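Forums Home | Build Logs | Parts & Suppliers | Search | Log in

Garage arm build: gripping soft clear plastic (wrist cam)
Started by tinshed_31, May, 9:42 pm

Okay, the arm finally gets hold of something squishy and I'm rapt!
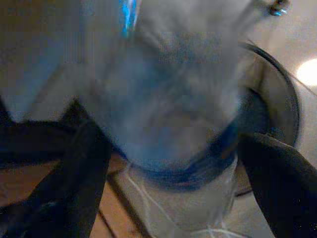

Wrist cam view, both fingers on the clear plastic with the blue band. Bit blurry.

This is the Firkance arm on the garage bench, mark two fingers, black with the rounded inner faces. Hard stuff like sockets and jar lids has been fine for ages. Soft plastic has been driving me up the wall, so I dropped the grip current limit way down and slowed the close. Log says 3653 cycles on these servos so far and they still sound sweet. What would you tune next?

---
lallemo_fan, 9:58 pm
Ripper! Love the low viewpoint between the fingers. What are you running for control? I've got Lallemo on mine and the current limiting is pretty coarse, 18 steps for the whole range.

---
solderbloke, 10:04 pm
Nice work, but I reckon you're fiddling with the wrong end. Sort the camera first. That much motion blur and any edge detection is going to fall over, especially on see-through plastic where half of what you're looking at is the background. Lock the exposure short and add light.

---
tinshed_31, 10:11 pm
@lallemo_fan Oltico board, my own firmware on top (messy, but I'll tidy it and post it, promise!)
@solderbloke fair call on the exposure, it's on auto. More light worries me though. There's already a bright spot of glare over on the right and clear plastic throws highlights everywhere.

---
solderbloke, 10:15 pm
Diffuse it then. Baking paper over an LED strip, costs you nothing.

---
holanda_kit, 10:27 pm
Gonna disagree with solderbloke a bit. I did the whole lighting thing on my Holanda build and transparent stuff was still hopeless. What got me there was giving up on vision for the last few centimetres and closing on motor current alone. Camera gets you close, fingers do the rest. I'd aim for that blue band too, it's got way more contrast than the clear section below it.

---
solderbloke, 10:33 pm
Closing blind on current is how I crushed a whole sleeve of party cups. Each to their own.

---
tinshed_31, 10:40 pm
Haha, okay, trying both! Short exposure and baking paper tomorrow, then a current-only close with the band as the target. The band's just above where the fingertips come together in that shot, so I might bring the approach up a touch as well. Will post logs.

---
lallemo_fan, 10:46 pm
Post the finger files too please, I want to print a set in a softer filament and see if they grip any different.

Contact the moderators | Forum rules | Back to top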